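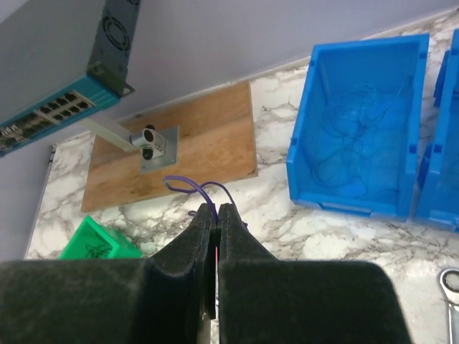 Dolorgate, October

1/ I have now read the Imow guide to sorting out your wires from front to back. It's 118 pages. I was asked whether I'd do our back counter by it, and I said I'd try it and write down what I thought. So, a thread, and I'm not in a generous mood.

2/ What we have: a network switch with a teal-blue front, a plywood board with a metal fitting on it, a purple wire that won't lie flat, and blue plastic bins, one with a heap of thin blue wire in it. All on the white counter with the grey marble pattern. It's a normal mess.

3/ The guide calls this "a storage event". It is a bin of wire.

4/ First instruction: empty every container on to a clear surface and "let the cables relax". I've been around wire for a long time and I have never seen any of it relax. The purple one has been left alone plenty and look at the curl on it.

5/ Elaheh Rezaei bought the guide for us, second-hand and in good faith, so none of this is aimed at her. She did ask me to stop reading bits out in a voice.

6/ Chapter two says open-fronted bins are "inviting". Well, yes. Everyone who walks past is invited to shove something in. The blue wire didn't get into that state through lack of access.

7/ I like the bins, mind. They're a good bright blue, you can see what's in them without lifting anything down, and they came from Jelínek when the old shop was clearing its shelves. My quarrel is with the idea that owning a bin is the same as having sorted something.

8/ The Imow bins are grey with a lid and cost more than I'd spend on boots. I can't find any reason given for the lid except that you then don't see the wire.

9/ Chapter three. Coil each length over your hand, thumb to elbow, and fasten. Anyone who has done this with thin wire knows what comes next: each turn puts a twist in, and when you pull it out again you get a row of little kinks. The guide has a nice drawing of a forearm.

10/ What does work is over-under. One loop the normal way, the next loop flipped underneath, and so on. It takes an afternoon to learn and you feel a fool the whole time. It gets one mention in the guide, in a box, where it's called "advanced".

11/ Radomír Ondrejka taught me over-under with a washing line. He also thinks the guide is too harsh on masking tape, and I'm with him there.

12/ Masking tape and a pencil. I've used printed labels, coloured rings, the little flags from Omard that go brittle, and a numbering system that needed its own notebook. Tape and a pencil has lasted longest. It looks awful.

13/ On colour. The guide wants you to pick a colour for each purpose and stick to it. Fine if you're buying everything new on the same morning. We've got a lot of blue and a bit of purple, and I'm not throwing out good wire so the drawer matches.

14/ And a colour scheme only works while everyone remembers it. Ask three people here what purple means. I did. I got three answers, and one of those was "the spare".

15/ Measured the bench rack I'd been told to buy for all this. It's 920 mm long. I then had to decide what to take off the counter so there'd be room for the thing that tidies the counter.

16/ Not buying the rack.

17/ The switch. According to chapter five a switch should be "the calm centre of the layout". Ours sits at a slant. I've seen switches run for years at worse angles, in cupboards, under coats. What I'd look at before the angle is the fan grille, and whether anything's been parked up against it.

18/ So my rule is that nothing goes up against the grille. No bin, no coil, no folded jumper. The guide does get to airflow eventually, on page ninety-something, after the section on baskets.

19/ It also says to fill the ports in order from one end "for visual rhythm". Please don't. Put a lead where you can reach it and where it isn't pulling sideways on its neighbour, then write down which port you used.

20/ Mariama Antwi has asked under the earlier post if I'd leave brackets on a switch that isn't going in a rack. I would. Take them off and you'll have lost the screws by the time you want them. If the end catches your sleeve, turn the switch round.

21/ The board gets a kind word from me. A bit of plain plywood with the metal fitting on it, two black knobs, done. The guide would have you hide a thing like that in a "work tray". I want it out where my hands are.

22/ Knobs in general: I trust a knob. You can tell by feel if it's done up. I've had plenty of clever sprung clips and push-fit doings and I couldn't say that about one of them.

23/ To be fair for a minute, because Vendula Vávra says I'm never fair. The page on short lengths is good. Anything shorter than your hand goes in one tub and doesn't get coiled at all. I'd been coiling those for years like an idiot.

24/ Also good: cut off anything with a broken end on the day you find it. I do keep broken ones "for the copper". I have never once done anything with the copper.

25/ Then it goes and spoils it with a chapter on how tidy wire makes you sleep better. There's a survey, with 247 people in it. It doesn't say who they were, who asked them, or how they were sleeping beforehand. I'd guess they were people who had just bought the bins.

26/ Timed myself on the blue heap, or as much of it as I could stand. You're promised a full bin in twenty minutes. After twenty minutes I had seven decent coils and a knot that had got smaller and much angrier.

27/ Tip for the knot, and it isn't in the guide: don't pull. Loosen it from the outside, shake it, find a loop and open that. As soon as you pull an end you've made it worse. Drahomíra Kopecký does it while on the phone and is twice as quick as me, I think because she isn't looking.

28/ Several of you want to know if thin wire is worth untangling at all. Depends what you paid and how long the pieces are. If it's offcuts, no. Put it in with the scrap and have your tea. If there's one long run in there, yes, but do it over two or three evenings.

29/ Someone else says cable ties. No! Not on anything thin. They bite, then you go at them with snips in a hurry and nick the wire underneath. Strips of hook-and-loop, or a bit of string. String is very cheap and I don't know why we stopped using it.

30/ The guide's last chapter is "maintenance". You're to spend ten minutes every evening returning each cable to its home. I'd like to meet the person who does this, and I'd like to know what they've got on the counter.

31/ What I'm going to do is dull. Short bits in a tub. Long bits coiled over-under with tape on them. One bin for things that have been checked and one for things that haven't, and the second one is allowed to be a mess so long as it doesn't grow over the top.

32/ The marble-pattern counter stays as it is. I was told in chapter one to lay down a "sorting mat" in a neutral tone. The counter's pale already. Blue wire on it shows up fine, and so does purple. I can't say the same for grey wire and grey veins – I lost a short piece for most of an hour.

33/ Elaheh has read this far and wants it noted that she paid very little for the guide. Noted. She also says my tape labels are unreadable, and she may be right, some of the pencil has rubbed. I'll try a harder pencil before I try a label machine.

34/ If anybody has used the Imow lidded ones for a full year, with more than one person going in and out of them, I'd like to hear how it went. Photos from after the year, please. I've seen plenty from the first morning.

35/ Guide's going back on the shelf by the kettle if anyone in Dolorgate wants to borrow it. Page 40 is the short lengths.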